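Home | Trips and Visits | Newsletter | Members | Contact

A Day at the Trosik Test House, Endthorpe

Posted Aug 19, 2020

I had wanted to get inside the Trosik house ever since I read that a company was teaching robots to clean up after people in an ordinary bungalow, with ordinary doors and a bathroom somebody's grandmother might have picked out. I spent most of my working life as an occupational therapist, going in and out of other people's bathrooms with a tape measure and a box of grab rails, so you can imagine that when Murray Ouellet called to say he had a place going in his car, I said yes before he had finished the sentence.

The drive took longer than it should have, and I take the blame for that, as I was the one who insisted on the pie stop. Endthorpe has one main street and a feed store, and the house is at the end of a lane behind it. There is no sign. We drove past it, turned around at a gate, drove past it again, and then saw Aušra Grīnberga waving at us from the porch with a clipboard. She runs the place day to day, and she had coffee ready, for which I will always think well of her.

We were 18 in all, which was too many for a bungalow, so they split us up. One half went to the kitchen with Segundo Quintero, and the other half sat down in the living room for the safety talk and then swapped. I was in the talk group first. I will be truthful and say I expected the usual business about fire exits. What we got was Aušra telling us, very plainly, about the day in the spring when one of their robots backed into a member of her own staff, and what they had found out from it. It was the best part of the visit and the reason I am writing this up at such length - the kitchen was fun, but I have seen a robot pick up a cup before.

So, the story. The robots in the house are all the same type. They have a white upper body with two arms, a shiny domed head, and a two-finger gripper at the end of each arm, and they are called Clondereo, with a letter after the name to tell them apart. They are kept slow. A person goes along with the robot whenever it is working and can stop it from a handset. Gemechu Gudeta was doing that job on the day, walking behind Clondereo B while it practiced tidying the bathroom. Picking up tissues, moving small things along the counter, that kind of work.

The robot is also supposed to look out for people by itself. If it thinks someone is too close in front of it, it used to do what a polite person would do in a narrow hallway, and back up a little to give them room. You may be ahead of me here. Over the sink in that bathroom is a very large mirror in a gilded frame. The robot was at the counter, facing the mirror. It saw Gemechu in the glass, took him to be a man standing in front of it on the far side of the vanity, and politely backed away from him. The real Gemechu was behind it, looking down at the handset.

It rolled onto his foot and pushed him back a step. He hit the stop and it stopped. He had a bruised toe and, he told us himself with a big grin, a bruised opinion of his own reflexes. He went home at the usual time. Still, Aušra did not let us laugh about it for very long. She asked us to think about the same thing happening to a woman of eighty with a walker, in a bathroom with a hard tiled floor, and the room went quiet. I have met that woman many times over. I have fitted her rails.

Somebody asked why the robot had no way of feeling what was behind it. It did, Ximeng Xiong explained. She looks after the software and had come in to answer questions. There was a sensor at the back, but it was mounted to notice walls and furniture, and it had been turned down for the bathroom some weeks before. The room is so tight that the robot kept refusing to go in at all, and somebody had eased the setting to get the work moving. The change was written down. It was written down in a place that the person walking behind the robot would never have had a reason to read, and Ximeng said that bothered her more than the mirror did.

I asked whether it had been the first time. I was pleased with that question, and more pleased with the answer, which a lot of companies would have ducked. It was the first time anyone had been touched. But once they knew what to look for, they went back through every bathroom run they had on record, 1,517 of them, and found 69 where the robot had reacted to a person who was only there in the glass. Mostly it had paused for a moment and carried on. Sometimes it had shuffled back into empty floor. The people with the handsets had noticed and had put it down to the robot being fussy. There was even a word for it in the house, they called it "having a moment." Murray wrote that on his hand, and it was still there when we stopped for gas.

Every one of those pauses had also set off an alert in the little program they use for keeping track of faults. It is called Ding, for the noise it makes. It had dinged so often in the bathroom that people had muted it there. Anyone who has worked on a hospital ward will be nodding along at this point. We had a bed alarm on one of my old wards that could have woken the next county, and the staff walked past it like it was a potted plant.

They took the robots out of the bathroom for 10 days. When they put them back, these were the changes, as best I could get them down:

The robot no longer backs away from anybody. If it thinks a person is too close, it stops where it is and holds still.

The back sensor cannot be turned down for one room. If the space is too tight for the robot to go in safely, then it does not go in, and the vanity side of the room was measured again with that in mind.

Mirrors are marked on the robot's map of the house, so a person seen through that patch of wall is treated as a reflection, and the robot looks for the real person on its own side.

Ding can only be muted by two people together, and it un-mutes itself overnight.

I had a question about the third one, and so did a retired machinist in our group who had been frowning at his shoes. What about a mirror nobody has told it about? A wardrobe door, or the glass on a shower, or a dark window at night? Ximeng said yes, that was the weak point, and that it was the reason the first change mattered most. If the robot gets it wrong now, the worst it should do is stand there doing nothing. She said "should" with some care. They are running tests on glass doors and hope to have something to show in October.

After that we swapped over and Segundo gave us the kitchen, where Clondereo C put away some plastic bowls and took its time over it. I liked Segundo very much. He talks to the robots the way my father talked to his tractor. A small boy who had come with his aunt asked if the robot knew its own name, and Segundo gave that proper consideration before saying no.

Last of all we were allowed down the hallway to the bathroom, a few at a time, and made to stand outside the door. It is a nice room, with a curved marble counter in beige and brown and a sink let into it, a toilet at the back and a glass shower. To my eye the floor space is on the mean side for a machine that size plus a helper, and I said so to Aušra. I said that in a real home there would be a bath mat, and probably a laundry hamper, and quite possibly a cat. She wrote down the bath mat. I said the helper's standing spot worried me as well. We always taught new aides never to stand where they couldn't step sideways, and anyone directly behind the robot in there has it in front of them and the bathroom fittings behind. She wrote that down too, and then she asked whether I would come back and walk through the whole house with her one morning, with my tape measure.

I said I would have to look at my calendar. Murray says I had answered before she got to the word "measure," and he may be right.
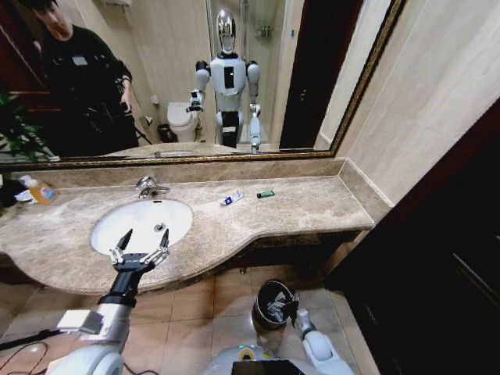

I have since found the tape, in the drawer with the batteries, and I'm going back as soon as Aušra sends me a date. If there is something you would like me to ask while I'm there, send it to me through the Contact page. A couple of you have already asked about stairs, and the answer is that it is a bungalow, but I will ask anyway. Murray would like it known that he is happy to drive again, provided we agree on the pie beforehand.

Recent in Trips and Visits
Two Hours in a Clock Repair Shop
The Paper Mill Open Day, and Why to Bring Earplugs
Behind the Counter at a Wheelchair Workshop
Notes from the County Tool Fair
What We Learned at the Water Treatment Plant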